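4.2 Open-day demonstration

The demonstration was held in October at the Gakham site, in the hall that Zimaron normally keeps for assembly work. Visitors came through in small groups from 10 in the morning and stood behind a low barrier, with one of us at the operator's desk and another answering questions. Over the day 287 visitors signed the sheet at the door. We did not ask them to fill in a questionnaire, and the remarks reported in this section come from notes written up the same evening.

We chose a household task because the visitors at our earlier Nudorov event had found the sorting of machine parts hard to follow. The task is to pick up a soft cloth article from the tabletop and place it in a plastic basket. Both arms are available to the controller, which decides at the start of each attempt which one will lead.

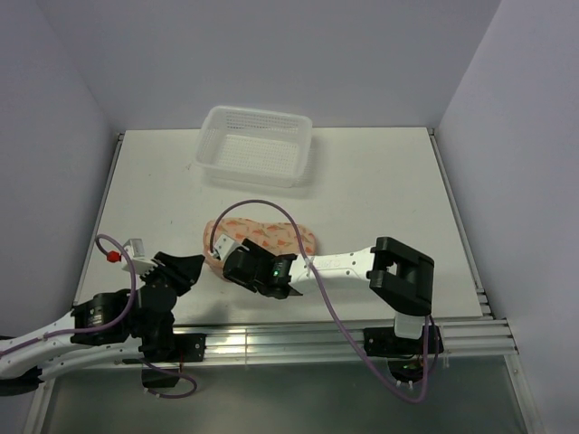

Most groups asked first about speed. The arms were run well below the rate used in our laboratory trials, partly for safety and partly so that people could see what the grippers were doing. Several visitors took the slow approach to the cloth as hesitation, and we had to explain that the speed limit was set in advance. A retired upholsterer spent some time with us on how padded fabric folds when it is pinched near a seam - a point we had treated too lightly in our grasp model.

The basket stayed toward the back of the table, left of centre, which is the layout used for the training set of 1038 recorded attempts. Lykkegaard, who supplied the control software, had suggested moving it between groups to make the demonstration more varied. We kept to the known layout, as the public setting already brought changes in lighting that we could not control.

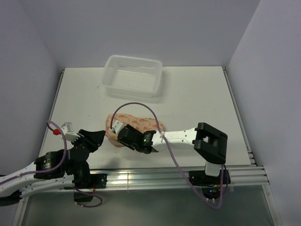

Figure 2. Work cell during the cloth-to-basket task. The right arm is over the printed fabric item; the basket is empty.

Children tended to watch the cables and the green indicator light more than the grippers. Adults asked what would happen if the cloth was turned over or bunched up. We had no prepared answer for the second case and have added it to the trials described in Section 5.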